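Print this page | E-mail this entry | 3 comments | 12 shares

Stilto notebook, garment folding
Nov 13, 2020
Entry by Abdelghani Ghoneim

Picking up from where I stopped last time. The question is still whether the trimming rule helps the policy or only makes the loss curve look nicer. Short version: it helps on sweaters, does nothing I can measure on T-shirts, and I found a mistake in how I was cutting the ends of the clips.

Data as it stands. 1268 demonstrations in the Stilto set after the October cleanup. All of them are hand-held gripper recordings, no teleop. I pulled the Lamrani episodes back in because the tracking on those was fine once I reran it with the longer map. The Dukurum episodes are still out. Their finger width signal drifts and I don't want to fix that and test trimming in the same week.

What the rule does. Each episode gets cut at the front to the first moment the fingers start to close, minus a fixed lead-in. At the back it gets cut after the last opening. Everything outside that is the operator walking up, settling the wrist, or waiting for the stop tone. My guess in October was that the policy learns to hover from those idle stretches. It stalls over the garment with the fingers open, and the idle parts of the training data are mostly that.

Runs. Two policies, same seed, same number of steps, same image size. A has untrimmed clips. B has trimmed clips. 100 rollouts each on the bench arm at the Gostura room, split evenly between sweaters and T-shirts. Start pose of the garment set from the printed template so both policies see the same layouts.

Result on sweaters: A stalled 21 times, B stalled six times. Stall means no finger command and almost no wrist motion until the timeout. Final fold quality among the rollouts that did finish looks the same to me for both. I scored those blind from the overhead stills and will ask for a second scorer before I put it in the report.

Result on T-shirts: three stalls against four. Thin fabric, the policy commits early either way. I don't think there is anything to chase there.

Mistake. The back cut was using the last opening of the fingers, but on some episodes the operator opens, pats the fold flat with closed fingers, and opens again. My script merged openings that were close together and kept the time of the first one in the group. So the pat was thrown away in 210 episodes. Policy B therefore never saw much patting, and sure enough it rarely pats. I had written this down yesterday as a side effect of trimming. It is a side effect of my merge step. Fixed, it now keeps the last one. B needs to be retrained before any of the above goes to anyone outside the group.

I also looked at whether the lead-in length matters. Cut too tight and the clip starts with the fingers already at the hem, so the policy has no examples of the approach. The first version of the rule did this and the bench arm went down beside the garment on several tries. The present value seems all right. I haven't swept it properly, and I'd like to before the retrain, but bench time is short.

Notes on garments. Knits are where the stall problem lives. The lower folded edge is thick, and I think the model is unsure how far under the edge the lower finger should go. Looking at the attention maps didn't settle it. Stripes might matter too. Wide bands give the wrist camera strong lines that have nothing to do with where the fold is, and if most of our sweaters are plain then striped ones are off to the side of the training data. Would need a label per garment for pattern. We have type and size, not pattern. Adding it by hand is dull but not long.

Same goes for the surface under the garment. Bench rollouts are on gray felt. The homes data has printed sheets, with wrinkles, and strong window light in a good part of it. I keep treating the bench number as if it told us about beds. It tells us about felt.

To do:
- retrain B with the fixed merge, same seed
- sweep lead-in, three values at most
- add pattern label to the garment table, start with sweaters
- second scorer for the fold stills
- one small test on a printed sheet instead of felt, even ten rollouts would say something
- write to the Dukurum people about the width signal and ask which finger pads they were using

If the retrained B still stalls less than A on sweaters and starts patting again, I'll make trimming the default and freeze the script. If the gap closes, then part of what I measured was the shorter clips, and I'll have to match clip length between the two before saying anything.

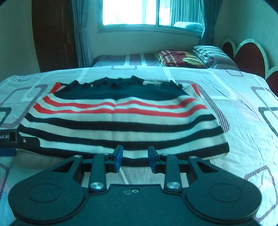 Recent entries
Lead-in length, first try
Rerunning the Lamrani tracking
October cleanup, what was dropped and why
Finger width drift in Dukurum
Overhead stills, scoring sheet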